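Search this site Enter keywords Go

Good habits at the small table: a gallery from the Nullthorpe workroom

Since May we have been rewriting the house rules for hand-held gripper work at Nullthorpe, and several of our friends at Kiso have asked, very kindly and more than once, whether we would put up something a bit friendlier to look at than the rules themselves. The full text is now at version 3 and it does go on a bit (I am allowed to say so, having written a fair share of it), so what follows is a gentle stroll through the parts people ask us about most, with pictures of the work and the rules that go with it.

If you are coming to us for the first time, welcome! The rules cover the person wearing or holding the grippers, the table, the floor and the things we handle. They apply to everyone, however long they have been at it, and that includes those of us who drafted them.

The table and what stands on it

Our first rule is that the working surface carries the items for the task and nothing else. Mugs, phones, pens, the lid of somebody's lunch — all of it goes to the side desk before the session is opened. We used to allow a notebook at the far edge and the notebook always crept forward, so that allowance has gone. Items made of glass are to be set well in from the edge, and anyone who finds a chip puts the piece in the Fitia box and writes it in the log, even if it looks like nothing much. Bare hands may move things between attempts. During an attempt the jaws do the moving, and if something rolls away you stop, call it and begin again.

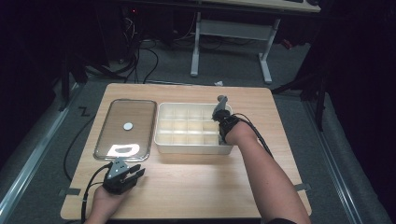
A glass piece with a rim on the left and a twelve-compartment organiser on the right, all its cells looking nicely empty, with a gripper at each hand. Rule 2 asks for both grippers to be kept low and close in until the person is ready to reach, and for sleeves to stay clear of the jaws.

Cables, floor and soft things

Cables take up more pages in our rules than any other subject, and I make no apology, for I am very fond of that chapter. Each gripper cable should leave the hand with a generous curve and go off to its own side. The two should never cross in front of the wearer. Before you start, stretch both arms as far as the task will ask of you and see that nothing pulls. On the floor, lengths of cable are kept out of the strip where feet go, and tape marks are left alone unless you are the person who has been asked to re-lay them. If a mark is peeling, please say so and leave it be until the session is closed.

Cloth has its own short section, borrowed with thanks from the Đồng handbook, which puts these things far more neatly than we ever managed. Take hold of a small amount, lift it only as high as you need, and keep the two jaws level with each other. A tug of war between your own two hands is hard on the cloth and harder on the wrists. Let go with one side first, then the other, and lay the cloth down on clear table.
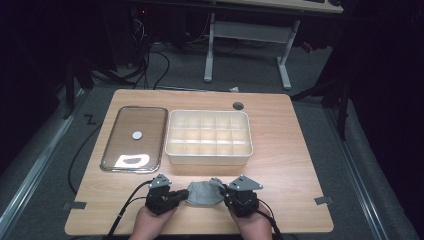 Both grippers on one crumpled grey cloth, held low at the near edge, with the glass lid and the organiser tray left in peace behind. The cables head away on either side, much as the chapter would like.

Rests, logs and where to find the rest

Please take your breaks. A session is closed after 400 attempts whatever the mood in the room, and the wearer has the final word on stopping sooner. No reason needs to be given and none should be asked for. Our log has 586 entries at present, most of them a line or two, and the short ones are every bit as useful as the long ones.

Printed copies of version 3 are on the shelf by the door at Nullthorpe, and Kiso has a set as well. Comments on the cable chapter are especially welcome and may be left in the tray beside them.

Page last revised June 2019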